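Robots That Handle Soft Things: Summer Studio
Handout for Week 5: Bags, Scale, Crate
Instructor: Piret Adomaitis
Posted Thursday, July 16, 2026

Welcome back! Last week's session ran long and we never got to the part I was most looking forward to, so this handout picks up in the middle of the bag task. If you missed the first half, borrow somebody's notes on grasp types before you read section 2. Everything else should stand without them.

The task, one more time. A bag comes to the robot on the belt. The robot picks it up, sets it on the weighing tray, waits for a reading, and then puts it in the crate. A person does this without looking up from a conversation. For us it's five weeks of work and I love every minute of it, because almost everything hard about handling objects is hiding in that one bag.

1. Why a bag is worse than a box

A box has a shape. You can measure it on Monday and it will be the same box at the end of the term. Give me its position and its rotation, six numbers, and I can tell you where every corner is.

A bag doesn't give you that deal. Its shape depends on what's inside, how it was last dropped, and where you're holding it. Lift it by the top and the contents slide down. Pinch it in the middle and the ends droop. Your camera sees wrinkles, and every wrinkle throws a highlight that changes when the bag moves a quarter of an inch. Thin plastic is also partly see-through, and many depth sensors do poorly with that. Look at your raw depth data before you trust it! Two of last year's teams spent most of a week tuning a planner when the real trouble was a hole in the depth image right where the bag should have been.

Words to know for the quiz-free discussion on how we describe this:

Rigid object: keeps its shape under the forces we apply.
Deformable object: doesn't. Bags, cloth, rope, dough.
State: whatever you'd need to know to predict what comes next. For a rigid object this is short. For a bag it's enormous, so we cheat and keep only the parts the task needs.

That last idea deserves a star in your margin. Deciding what to ignore is half of this course. 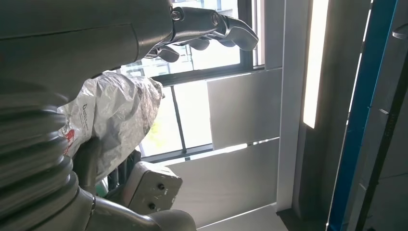
2. Reaching and the shape of the hand

Planning a reach means planning for the whole arm, and students nearly always plan for the fingertips only. I did the same in my first project and scraped a very nice enclosure. A jointed hand adds to this, because its size changes with its pose. With one finger stretched out and the others curled under, the hand sticks out a long way in one direction and hangs down in another, so a collision model built from a closed fist is wrong the moment that finger opens. Then there's the background. When the hand sits against a bright window its undersides go dark and its top edges flare, and a segmentation model trained on evenly lit pictures can lose the outline of a finger completely. Save a few of those difficult views for your test set. They teach you more than the easy ones.

For your planner, please use three collision models and switch between them:

Closed: all fingers curled. Use it for long moves across the workspace.
Open: all fingers out. Use it for the approach.
Swept: the volume the fingers pass through while they change from one to the other. Use it whenever the hand changes shape near anything at all.

The Fosach planner we've installed in the lab accepts all three as separate files. The naming is fussy. Capital letters matter, and it will silently load an empty model if the file isn't where it expects. If your arm happily plans a path through the table, check that first.

A short word on wrists. Cameras mounted near the hand get a terrific close view, and they also get a great deal of the robot in the way. Mask out the robot's own parts before you do anything clever. The Pustik script in the shared folder makes a mask from the joint angles, and it takes one argument, the padding. Start with 13 pixels. Teams who started with zero got a ghostly outline of the arm labeled as an obstacle and a robot that was afraid of itself.

3. Choosing where to grab

There are three families of grasp we'll try on the bag.

Top pinch. Two fingers close on the gathered plastic above the contents. Light, quick, and wonderful when there's a neck to pinch. When the bag is lying flat there may be no neck at all, and then you're pinching air.

Side scoop. The fingers slide along the surface and under the bag. You need good height control here, because a little too high and you push the bag away, a little too low and you're pressing on the belt.

Press and gather. Push down gently, close, and let the plastic bunch up between the fingers. It looks clumsy and it's my favorite. You use the support surface as a second hand, so the bag has nowhere to go while you close. Watch your force limits and stop the belt first, please. A gripper pressing down on a moving belt is how we lost a good set of finger pads in February.

Score each grasp by trying it. We have a log of 2,339 attempts from earlier classes, labeled held, slipped or missed, and you're welcome to all of it. Be a little careful with the labels. "Slipped" was used by some groups for a bag that fell and by others for a bag that only shifted. I've left it messy on purpose, since you'll meet data like that for the rest of your lives. Read 28 of the entries by hand before you train on any of them.

4. Two arms, one workspace

Now the fun part! With two arms you get choices. One can pick while the other stays near the scale, ready to steady the load or nudge the crate. The price is that each arm is now an obstacle to the other, and a moving one.

We handle this with reservations. The workspace is split into zones: belt, tray, crate. An arm asks for a zone, gets it or waits, and gives it back when it leaves. It's simple, and it's slower than a joint plan for both arms, and I'd still start there every time. You can read the log afterward and see exactly who was waiting for whom.

Two rules that will save you an afternoon:

An arm parked beside a zone still has fingers. Check that they don't stray over the border in the parked pose.
Request zones in the same order every time, belt first, then tray, then crate. If one arm goes in reverse, sooner or later each arm holds the zone the other one wants and they sit there, perfectly polite, forever.
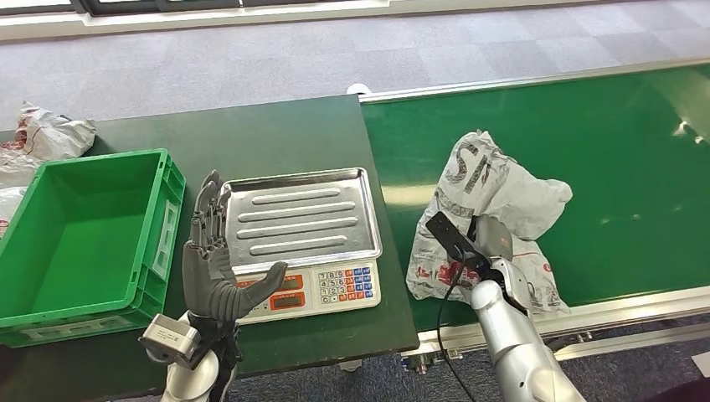 Ramanauskas objected to the zone idea when I showed a draft of these notes: with only three zones you might as well use one arm, because the tray becomes a bottleneck and the second arm spends its life waiting. It's a fair complaint and I've been chewing on it ever since. My answer for now is to split the tray zone by height. One arm may pass above it while the other works at tray level, as long as the load in the upper arm is short enough. How short? With a bag, that depends on how it hangs, and we're right back in section 1. If a team wants to take this on as a final project, come and find me. I'd be thrilled.

5. Reading the scale

You have two ways to get the weight into your program. You can read it over the cable, if your scale has a data port, or you can point a camera at the display and recognize the digits. Do the camera version at least once. You'll learn about glare, about flicker, and about what happens when a hand is in front of the number you need. That last one is a planning problem as much as a vision problem: choose a parked pose that leaves the display in view, and test it from the camera's position.

Wait for a stable reading. Ours settles in under two seconds for a box and takes longer for a bag, because the contents keep shifting. Accept a weight when five readings in a row agree. Also confirm that the gripper has let go and backed off! A finger resting on the plastic adds to the number. One group reported a bag that was 107 grams heavier each time they weighed it with the left arm, and they'd written two pages of theory before somebody moved the thumb.

6. Into the crate

Releasing a bag is its own small art. Lower until the contents touch down, open slowly, then move straight up. Thin plastic likes to cling to fingers, so add a check after release. The easiest check is to look at the open hand and ask if there's anything white in it. Crude, fast, good enough for us.

Don't aim for the center of the crate each time. Aim for the lowest spot you can see, and update it after each bag.

For next session

Read the Altow chapter on contact, the first half only. The second half uses notation we haven't covered.
Bring your three collision models, loaded and checked.
Write a half page on which grasp family you'd use for a bag lying flat and why. Sketches welcome, stick figures fine.
Pick a team name. Last time we had two teams called Grip Happens and the shared folder never recovered.

Lab hours are the same as last week. The arms need to be homed before anyone powers down, and the emergency stop is tested at the start of each slot by whoever signs in first.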